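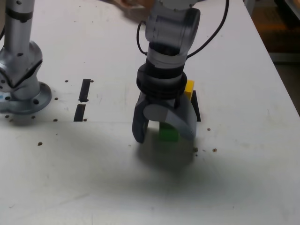
Block pick by teleop, second table

Thursday, December 31, 2020

Last working day of the year and I've got the bench to myself, so today was a teaching day. No training runs, no fiddling with the network, just me on the hand controller driving the grey arm down onto the little green cube over and over. The yellow block stays out as the distractor (it stands upright beside the cube, and yes, I've decided that's staying, see further down).

Controller is the Oltetti one again. I went back to it after a miserable morning on the Nieminen pedals. The pedals are lovely for big sweeping moves, but the last bit above the cube is all tiny corrections and my left foot isn't up to that! With the Oltetti I can rest my elbow on the chair arm and just breathe my way down.

Got 17 good demos before lunch and 20 after. Threw out a few where I dithered above the cube for ages, because the policy learns the dithering too. We found that out in June and I don't want to go through it again. If you hesitate for more than a couple of seconds, hit discard and start over. It costs you nothing.

Things I noticed while driving

The approach wants to be straight down for the last stretch. When I came in on a slant the wrist was fine but the fingers kept arriving at different times, and then the cube gets shoved before it's gripped. So now I line up high, stop, check the side view, then drop. Feels slow, looks boring on playback, and the recordings are much more alike.

The two fingers aren't the same shape, so don't centre by eye on the gap. The narrow blade one hangs lower than the broad curved one, and I kept putting it too close to the cube. What works for me is to watch the tip of the blade and let the other side look after itself.

Shadows. The arm throws a big soft one across the table down to the right, and it's darkest right at the foot of the cube, exactly where I'm trying to judge the height. I tried raising the blind and gained pretty much nothing. Might try a second lamp, but then every recording from before today has different light in it, so I'd rather ask the rest of you first.

Yellow block: I had been moving it well clear between takes. Stopped doing that. With it close in behind the gripper I have to mind where the right finger goes, and those are the demos I'd like more of. Keep it upright please.

Hand guiding

Also had a go at hand guiding with the Steron float mode turned on. You hold the wrist and walk it down to the cube yourself. It's quick, and it's great fun, but your own arm ends up in front of the overhead view for half the recording. Saved three of those in a separate folder so they don't get mixed in. I think it's good for getting rough waypoints and not much else.

The silver arm stayed parked all day. I left it powered off at the wall, so if it won't wake up for you in the new year, start there.

Files

Teleop demos are in the Zarov folder under green_pick. The longest one I kept is 2,288 steps and the shortest is 523, which is a silly spread. The long one is me being careful next to the yellow block. I'll probably trim the front of it where I'm only lining up, unless somebody has a strong reason to keep it whole.

To do when we're back

Wipe the table down, there are specks and small dark bits on it and smudges all over.
Decide on the second lamp.
Turn the controller gain down a notch for the final drop and see if it helps or just makes me impatient.
Same pick again with the cube and the yellow block swapped over.

Gripper is open and the brake is on. Spare hand controller batteries are in the top drawer, not the one with the screws.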